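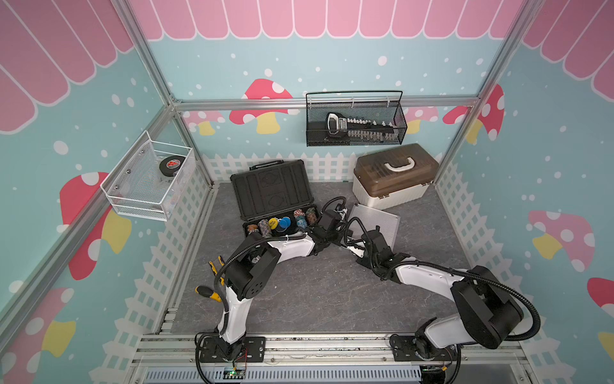

Should you keep the case a thing came in?
Keep it if the thing goes back in it, and bin it if you've been storing an empty box for years.

Search this site... Go
Filed under: Opinion, Home & Belongings
Friday, May 12, 2023
Share 200 Comments 10

Put it back in its case

By Evaristo Ocampo

Moved house in the spring. Still not over it. Fourteen years in the Dovholm flat and I'd have told anyone who asked that we didn't own much. We own loads. Most of it had no home of its own, it just sort of lay about in drawers touching other things.

What I noticed, somewhere in the second day of packing, was that some stuff took no time at all. My wife's clarinet. The drill. The good scissors, for heaven's sake, which live in a tin. Shut the lid, pick it up, into the van. And then there was everything else, and everything else took a week and a half and most of a roll of bubble wrap and one row I won't go into.

So my opinion, for what it's worth: we gave up on cases too easily and we should go back to them.

When I say case I mean a proper one. Lid, handle, a dent inside the shape of the thing. My grandfather had a case for his shaving kit and one for his drawing compasses and one, I swear, for a shoehorn. He wasn't rich, he worked at the dye works at Nustolska and rented all his life. He just bought a thing once and it came with somewhere to sleep. The compasses still have every piece. I've got them here on the desk. Little screwdriver the length of a fingernail, still in its slot. How many of us could say that about anything bought in the last five years?
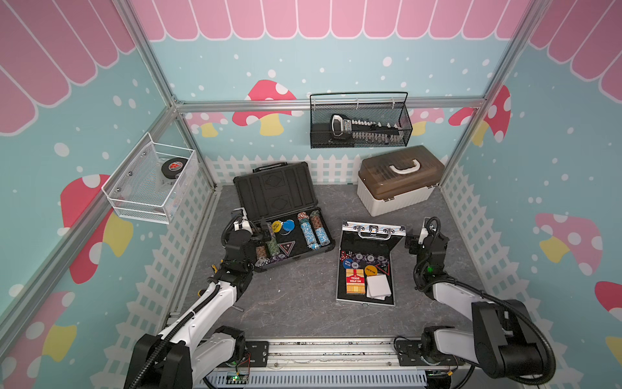
Two cases, both open: a black one for poker chips and a silver aluminium one.

The slot is the clever part. An empty slot nags. You go to close the lid and there's a hole where the small spanner goes, and you know about it there and then, while you're still standing in the room where you dropped it. A drawer never tells you anything. A drawer will let you believe you own a small spanner for ten years.

And it's kinder to other people, which I think gets missed. Lend someone a drill in a carrier bag and you'll get back a drill in a different carrier bag, no chuck key, and both of you a bit awkward about it. Lend it in its case and you get the lot. They can see what's meant to be there. I've lent mine up and down the street and not lost a bit yet. Touch wood.

Now the other side, because I've had this argument with my sister Lindsay more than once and she's no fool. She says cases take up room. True. She says most of them now are rubbish anyway, thin plastic with a hinge that goes white and snaps the second winter. Also true, and annoying. She says people hang on to cases for things that died years ago, and she means me, and the case for the camcorder. Fine. The camcorder case went to the tip. I did feel a pang.

Her best point is about money. She priced up a set of decent chisels with the box and without, and the box was a stupid amount of the total. Who's got that to spare at the minute? You buy the thing that cuts and roll it in an old tea towel. I can't argue with someone who's watching the pennies. But I'd say the makers have it the wrong way round. They'll spend on the outside cardboard, glossy, photographs, magnets in the flap sometimes!, all of it in the recycling by teatime. Put that money in a hinge. I'd buy from anyone who did.

I had a food mixer arrive last month from a firm called Urka. Lovely machine. It came in two boxes, one inside the other, plus a moulded tray, plus a bag, plus a bag for the whisk. Cost me 200 quid and when I'd unpacked it there was nowhere for the whisk to go. Nowhere. Rang them up. Very polite woman told me most customers keep the attachments in a drawer. Yes, I bet they do. I bet they have three whisks by now as well.

Then there's the instructions. Used to be pasted inside the lid. You opened it up and there they were, brown and a bit stained but there. Now it's a booklet in nine languages and you loose the booklet in a week.

There's a small museum at Nustolska, two rooms above the post office, open when it's open. They've got a surveyor's set dated 1819 that belonged to whoever laid out the market square. Brass things I couldn't name. What got me was the box. Felt worn right down where a thumb went in, over and over, to lift the same piece out. Somebody put that away every night, cold hands probably, wanting their dinner, and still put it away. I stood there far too long. The lad on the desk came to see if I was all right.

I'm not saying put your whole life in boxes. Mugs don't need one. A hammer doesn't. Books certainly don't, and anyone who keeps a book in a slipcase and never takes it out wants a talking to. And I know there's a type of man, I've met him at car boot sales, who's more keen on the case than on the trumpet. Don't be him. Use the thing. Get it scratched.

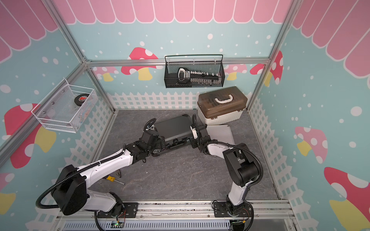

Hard-shell case, flat and black. Latches and a handle along the front.

But anything with parts. Anything that gets lent. Anything you only want twice a year and want badly when you do. Sewing machine feet, bike tools, the card table games, the icing nozzles, that set of allen keys. Give it a lid.

And do it with the kids too. My two had a train set as a heap in a crate and never played with it, because building anything meant half an hour's digging first. One wet Sunday we cut foam out for it, badly, with a bread knife. Took all afternoon and the foam got everywhere, I was finding it in the butter. They've had it out nearly every weekend since. They even put it away. Mostly. The younger one likes pressing the engines down into there places, you can hear him doing it, one after the other.

Foam's cheap by the way. Any upholstery place will sell you offcuts. Second hand cases are cheaper still, charity shops can't shift them, they're always on the floor under the coats with a sticker on. Measure your thing first. I didn't, and I now have a very good case for an accordion.

Lindsay is coming over on bank holiday Monday to help with the last of the unpacking. There are four crates left in the hall marked MISC in my handwriting. I'm dreading it. She's bringing labels.

200 shares | 10 comments | Tags: belongings, moving house, mending and keeping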